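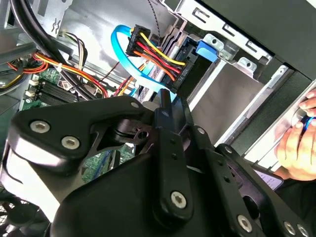 How does a robot know which cable is which?

Quick question. Ever looked inside a desktop computer? It's a mess in there. Yellow wires, red wires, black ones, a big loopy blue one. You can sort it out in a second or two. A robot can't, not untill somebody writes software for it.

At Narnbridge the robot software is called Puvar. Puvar is a program, so you can't touch it. It lives on a computer and tells the gripper what to do. It has three big jobs.

Job one: seeing

There's a little camera near the robot's wrist. What comes out of a camera is numbers. Millions of tiny dots, each with a number for how red, how green, how blue. Puvar hunts through those numbers for shapes it has met before. Long and bendy? Could be a cable. Flat and shiny? Could be metal.

It learned from practice pictures, 1,040 of them. People drew around the things in every picture and typed in the names. Cable. Plug. Drive. Latch. Slow work, lots of snack breaks.

Cables are the hardest. They bend, they twist, they hide behind each other. A brick looks like a brick all day long. Nudge a cable and it's a whole new shape.

Colour helps a bit. Blue is pretty easy to spot next to grey metal. But a cable can be blue and a latch can be blue too, so Puvar has to check the shape as well.

Job two: planning

OK so it has found the thing. Now how to get there?

Try this at home. Put a cup on the table behind two other cups. Reach for it without bumping the front ones. Your arm went around, right? You made a plan and didn't even notice.

Puvar has to work it out the long way. It makes up lots of paths, pretend ones, and tests each on a pretend robot first. Bumps the case? Bin it. Squashes a wire? Bin it. In one test it made 687 paths and only 114 were any good. Then it picked the shortest of those.

Why so fussy? The gripper is big and the gaps are small. Like putting your hand in a lunchbox with oven mitts on.

Job three: moving (and checking)

This part is called control. Puvar sends the motors a little message: go a bit left. Then it looks. Did we go left? Too far? Go back a bit. Message, look, message, look, over and over, very fast. Grown-ups call it a feedback loop. You do it when you carry a full glass of water.

A hard drive is where a computer keeps its files, and lots of them slide into a holder called a carrier. A carrier is nicer for Puvar than a cable. It's stiff, it has straight edges and it stays the same shape. Some have a coloured handle as well, good for aiming at.

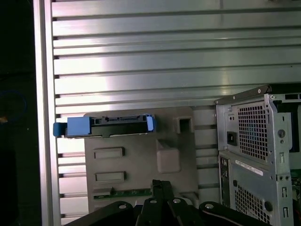

Black drive carrier with a blue handle, straight ahead of the gripper. Computer tower on the right.

Words to know

Gripper: the robot's hand.
Perception: working out what the camera is looking at.
Path: the way the arm goes to get somewhere.
Feedback loop: move, look, fix, repeat.

Your turn

Grab a friend. One of you is the robot, eyes shut. The other one is the software and can only say left, right, forward, back, open and close. Pick up a sock. Count how many messages it takes. Under 7 is realy good.

Then swap.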